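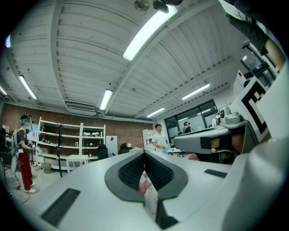 Kianoush Kermani
Columnist, small savings and precious metals
20 Jun 2021

Why I stopped buying the smallest bars

When my friends ask me how to begin with gold, they almost always want to begin with the one gram bar. I understand this wish. It is cheap, it comes in a nice card, and you can hold it in your hand the same evening. I bought such bars myself for many years. Today I think it is a bad habit, and I think the dealers know it very well.

The problem is the premium. The price of a bar has two parts: the metal, and everything else. Everything else means the making, the packing, the shipping and the profit of the shop. These costs do not become much smaller when the bar becomes smaller. So the buyer of a tiny bar pays a large share of his money for plastic and work, and when he sells, the plastic and the work are paid by no one.

In May I took a few of my old bars to a shop, Zamani, where I have been a customer for a long time. Shahram Kazemi, who runs the counter there, was very correct with me. He weighed them, checked the numbers on the cards, and offered me the metal price with a small deduction. I could not complain. But when I compared his offer with my old receipts, I saw that the gold price had gone up nicely since my purchase and I had earned almost nothing. The premium had eaten my gain before I even left the shop on the first day.

Mr. Kazemi does not agree with me completely. He says that small bars bring young people to saving, and that a person who waits until he can afford a full ounce will spend the money on a telephone. I respect this argument. I have seen it in my own family. Still, there is another way to wait. You can put the same sum aside each month in a plain savings account and buy two times a year, a larger piece each time. It needs some patience, but the money is not lost if the patience ends.

The other defense I hear is about selling in parts. People say: if I have one big bar and I need a little cash, I must sell everything. This is true, and for somebody with only one bar it is a real weakness. But how often does it happen? I think most families have some cash for a broken boiler or a dentist, and those who do not have it should build it first, before they buy any metal at all.

Then there are the brands. A bar from Odby and a bar from Zasen, with the same weight and the same purity, can have quite different prices in the same window. I was also a victim of this. I paid extra for a Jirkska bar because the card was dark blue and looked serious. At the counter it was worth the same as its neighbor. A known name does help you sell faster, and I would not buy from a maker that my dealer refuses to take back. Above this level, you pay for the picture on the card.

I do not want to say that small bars have no place. For a wedding or a new baby they are a beautiful present, and the person who gives them does not calculate. But a gift and a saving are different things – the shops like to put them on the same shelf.

My request to the dealers is simple. Print the buyback price next to the selling price, for each size, on the same label. Zamani already does it for coins. If the customer sees both numbers and still wants the one gram bar, then it is his own free decision.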